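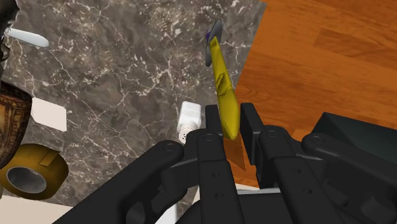
The yellow tool, with the gripper open

2/28/25 - 6 minute read

A long one tonight, so I've made a pot of tea and put my feet up on the other chair. I did promise myself I'd keep this diary going for the whole of the project and I've already missed more evenings than I've managed, so let me try to put down the whole day while I still have it.

We had the simulation room from after lunch. Min-kyu had got there first and had the kitchen scene loaded before I'd even taken my coat off, bless him. We're still on the marble counter layout, the one with all the clutter on it, and I've grown oddly fond of it. I know the veins in that marble better than the pattern on my own bathroom lino. Kamran would like us to go back to a bare table until the grasping settles down, and he may be right, but Salamatu says the judges at Dotville will give us a messy worktop in May and we might as well get used to it now. I'm with Salamatu, mostly. I did see Kamran's face though, and I bought him a flapjack afterwards.

Most of my own afternoon went on the yellow-handled tool. It's a horrid shape to plan for, fatter at one end and a bit curved, with the grey head going off at an angle, and the little white bottle sits so close to where the fingers want to be. I tried bringing the gripper in from the bottle side and then from the other, and I filled 2 pages of my notebook with arrows that I doubt I'll be able to read by tomorrow. Deok-su came and leaned over my shoulder and said to think about where the weight is before I think about where the handle is. He said the same thing to me in the autumn and I nodded then too! This time I wrote it at the top of the page and underlined it.

The folder of trial runs is up to 239 now. Sun-ja wants every one of them labelled by hand before we're allowed to train on any of it, and she's quite firm about it, in her kind way. I've said I'll do 40 this weekend if my sister doesn't ring. Firnier (that's what we've called our planner, after a long and silly argument in the canteen) still picks some very roundabout routes, and it's only by going through the runs slowly that I can see where it starts to wander.

After the break we changed over to the wider view, 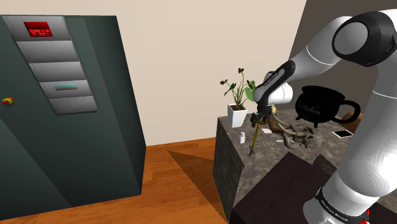

and I do find it easier to think when I can see the whole arm and the green cabinet and the floor as well, and not just a faceful of black fingers. Min-kyu prefers the close view for anything to do with contact. We've agreed to keep both and stop going on about it. Salamatu has taken a great liking to the Witches mug and wants one for her desk. I said I'd look out for one at the market.

What else? The write-up. Figueroa is the name of the report template we have to use, and it has a box for "learning outcomes" that I've been avoiding since January. I wrote three sentences in it on the bus home and crossed out two. Kamran has done his whole section already, with references, and was very nice about not mentioning it more than once.

I had a wobble on the walk back, if I'm truthful, about whether I'm pulling my weight with the others. They're all so quick. But Sun-ja had waited for me at the gate, and we talked the whole way to the roundabout about her mum's allotment and the train to Birkunden and hardly at all about robots, and I felt a good deal better by the time I got in.

Must remember - charger, notebook, Deok-su's book that I've had since before Christmas. Ask Min-kyu where he saved the camera settings.

Last updated: the same evening, spelling only

Contact | © The diary's author | Back to top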